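About Us

Flanidano is a small pottery that makes stoneware pots, saucers and troughs for houseplants and courtyards. Everything we sell is thrown or cast, glazed and fired in our own workshop. We also run a mail order counter and a shop at the front of the building, where seconds are sold at reduced prices.

How we started

The pottery was set up by Dennis Staniforth, who had worked as a production thrower for other people and wanted to make plant pots that drained properly. His first range was a plain flowerpot in three sizes with a matching saucer. It was sold from a market stall and through two garden centres. The middle size is still in the catalogue and its shape has not changed, although the drainage hole is now wider.

Freya Clegg joined as a glazer and later became a partner in the business. She developed the grey-green glaze that most customers know us for, and the chalk white that followed it. Both are mixed here from raw materials. Colour varies a little from firing to firing, so if you are adding to a group of pots you bought some time ago, please mention it when you order and we will look for the closest match on the shelf.

What we make

The current catalogue has 15 shapes. These include round and square pots, long troughs for windowsills, shallow bowls for alpines and cacti, hanging pots, and a tall pot intended for snake plants and other upright growers. The Urnora range is our outdoor line. It is fired to a higher temperature and has thicker walls and a raised foot, so that water can get away underneath. The Vundent range is for indoors and comes with a glazed saucer that will not mark a shelf or table.

We do not make pots without drainage holes, apart from the two cover pots in the Vundent range, which are meant to be used with a plastic inner pot. 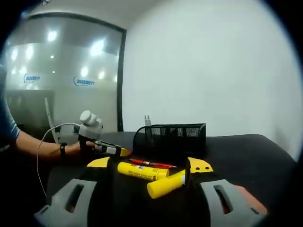
Freya Clegg
Partner, Glazing and Orders

Most of the questions that reach me are to do with size. All the measurements in the catalogue are taken across the inside of the rim, as this is the figure you need when repotting. The outside width is given underneath for anyone fitting a pot on to a sill or into a stand. Heights do not include the saucer.

The second most common question is about frost. Urnora pots can stay outside all year in most gardens in Britain if they are kept off the ground and the compost is not waterlogged. Vundent pots should be brought in by the end of September. We can't replace an indoor pot that has been left out over winter.

The people here

Dennis throws the larger round pots and looks after the kilns. Sabine Stöcker makes the moulds for the troughs and square pots and does most of the casting. She trained as a mould maker in a tableware factory before moving to garden ware. Tiago Gouveia packs the orders and runs the shop. He also drives the van, a Honda, on local delivery days. Kazuhiro Minami designs new shapes with us on a freelance basis. The alpine bowl and the tall pot are both his, and he is working on a shallow tray for groups of small bonsai.

Orders and delivery

Orders are packed in paper and double-walled card. Please allow seven working days for anything in stock. Pots made to order take longer, and we will give you a date when you get in touch. Delivery is charged by weight and is worked out at the checkout. If you are within 15 miles of the workshop we can deliver by van, and there is no charge for this on orders of four pots or more.

If a pot arrives broken, keep the pieces and the box, and send us a photograph with your order number. We will send another pot or refund you, whichever you prefer. Unused pots can be returned within the period shown on your delivery note.

Trade customers

We supply florists, nurseries and interior shops. Trade orders are by the full case and cases may be mixed within a range. The trade list is sent on request. New accounts pay in advance for the first order and monthly after that.

Visiting

The shop opens at 10 am and shuts at 4 pm. Parking is in the yard, through the second gate. The workshop itself is not open to visitors while the kilns are being unpacked, but at other times Tiago can usually show you round if you ask at the counter. Dogs are welcome in the shop on a lead.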